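Wednesday, February

Teleop on the sorting board, second block. Started 9:40. Raimonds on the glove for the first half, me after lunch. Shoshana on the log.

Arm homed fine. The hand needed its zero done twice — the first pass left the fingers slightly open when the glove was closed. Second pass was good and I saved it over the old file.

Plan was 26 demonstrations on the number board, starting each one from the same rest pose. We kept the printed cloth on the table. Raimonds would like a plain grey one for comparison, but I don't want to change the background halfway through a set. We can do that as its own set next month.
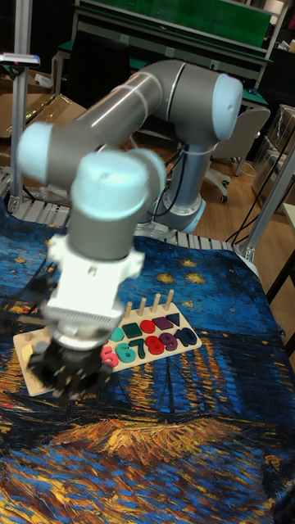
Coming down over the board is still the slow part. From the operator's chair it's hard to judge height, and the tendency is to stop well above the piece and creep. Raimonds creeps less than I do. We tried turning the arm-to-glove scaling down for the last bit of the descent, which helped me and annoyed him. Left it on a foot pedal so each of us can choose. Note for the log: pedal state is not being recorded yet.

Threw out 5 of the 26. Two were dropped tracking on the glove, the other three were mine, where I regripped so many times that I wouldn't want anything to learn from it. Shoshana has marked them in the sheet but the raw files are still on the drive.

Lag felt worse after 2:00. Could be the Voteteck switch again, could be the backup running. Didn't chase it.

To do:
Record the pedal state
Ask Huvham for a spare glove cable
Re-tape the board corners on the cloth marks before each block
Shoshana to replay seven of the good ones on the arm at half speed, no operator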